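Filed under: Workshop & Benches > Surfaces and Finishes

We use cookies to keep you signed in and to remember your settings. Accept / Manage

Gray or white for a bench top?

kszabo_groton
Repainting the bench in my spare room in August and stuck on color. It's a 30 inch deep top, used for sewing machine repair and some model work. The old finish is a glossy cream and I lose small screws on it all the time. My husband wants white because the room only has one window. I am leaning toward a flat mid gray. Anyone gone from one to the other?

baluyot_bench
Gray. I had white for years and the glare off it under a shop light gave me headaches. Two coats of flat gray floor paint fixed that. Keep the walls pale and the room won't feel dark.

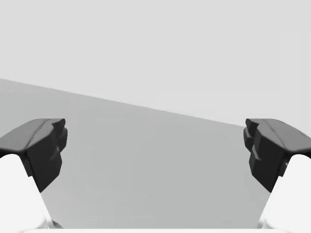
Flat gray top, pale wall behind.

That kind of contrast is what I'd go for. Steel screws are a bit harder to see on gray than brass ones, so I put a white tray down when I take something apart.

rodelf
Disagree. If you need a white tray to see your parts, then you needed a white bench. Mine is white melamine, it wipes clean with a damp rag, and the glare goes away if you move the lamp to the side.

baluyot_bench
I tried moving the lamp. Then my own hand is in the shadow of everything I'm holding. A tray costs less than another light.

Skikgate
You two are arguing about sheen more than color. Glossy gray would be just as bad as glossy white. Get a matte finish in whatever shade you like.

One warning though -- matte paint marks up. Oil stains mine and I have to touch it up every spring.

rodelf
Right, and melamine doesn't need touching up.

kszabo_groton
Melamine is out, the top is built in and I'm not ripping it off. Does the floor paint need a primer over old gloss?

baluyot_bench
Sand it dull, wipe it down, then a bonding primer. Leave it alone for longer than the can says. I put a vise back too early and it pulled a patch of paint up with it.

kszabo_groton
OK, gray it is, with a tray. I'll do the wall in off-white and see if that keeps the peace.

Thread closed to new replies. 272 views

Reader comments (2)

Amancay Toledo
I used a cutting mat over white paint and got the best of both. It curls at the corners in summer.

Lilibeth Yap
What brand of bonding primer? The one I bought peeled.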